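Moving the house mail off the old server

I put this job off for most of the winter and did it in March over two evenings. These notes are mainly for me, for the next time a disk starts throwing errors, but Pichit Jaidee asked how the folder mapping was done, so they are going up here.

Starting point. The old machine, Rimel, had been running the same mail setup for 14 years with package upgrades and not much else. It held 7 accounts, four of them in daily use. The rest are aliases that grew into mailboxes at some stage and were never folded back. Storage was mbox, one file per folder, and the largest single file was my own archive. Every time a client touched it, the whole file was rewritten and the load average went up for a minute or so.

The new machine is called Orkar. It has a mirrored pair of drives and uses Maildir, so each message is its own file. Backups become much cheaper that way, as a changed folder no longer means copying the entire thing again.

Step one was to lower the DNS record lifetime the day before. I set it to five minutes and left it. I forgot this the last time and spent a long weekend with mail arriving at both ends.

Step two was the conversion. I tried a direct mbox to Maildir script first. It worked on small folders and failed on my archive, where a number of messages contain a line beginning with "From " in the body that was never escaped. The script split each of those into two messages, the second with no headers. I threw the result away and ran both servers side by side, pulling everything across over IMAP. That is slower, but the old server already knows where its own messages begin and end, and flags and dates come over intact.

The archive finished at 2969 messages in the main folder, which matched the old server's number exactly. The sent folder was short by 148. Those were duplicates with the same message ID, left over from a client that used to save its own copy after the server had already saved one. The sync tool skips them by default. I checked a handful by hand, was satisfied, and did not go looking for the rest.

Folder names needed some work. Rimel used a slash as the separator and Orkar uses a dot, so a folder named "receipts/v2.1" comes through as three levels. I renamed the offenders on the old side before the final pass. There were not many, and all of them were mine.

Step three was the cutover. Stop delivery on Rimel, run the sync once more, change the record, start delivery on Orkar. The final pass took under ten minutes. Mail sent during the gap sat in the sender's queue and came in later, as it should.

One thing I did not plan for was attachments. I had set a size limit on the new server from memory and set it too low, so the first large messages bounced. The limit exists in two places, and both have to be raised or the smaller one wins. After changing them I tested again from outside, and large messages arrived whole.
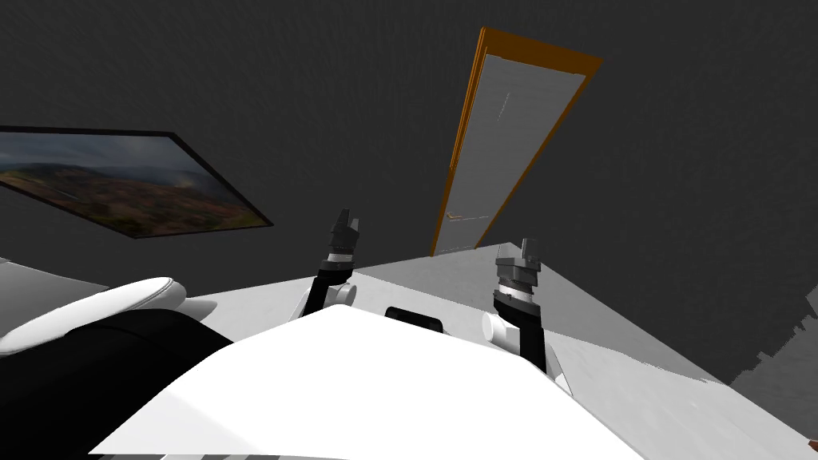
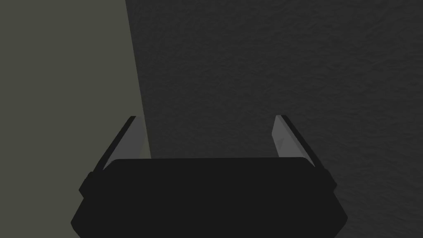

The spam filter is the remaining item. I copied the training data from Rimel and it loaded without complaint, but the scores are lower across the board than they used to be. I suspect the token database was built with a different word length and half of it no longer matches. The plan is to wipe it and retrain from the archive, using the junk folder as the bad set. I will leave the threshold alone until that has run for a few weeks.

Rimel is still powered on with delivery disabled. I will keep it through the end of next month, take one last copy of the disk, and then pull the drive. The case and power supply are fine and can go to Pichit if he still wants them.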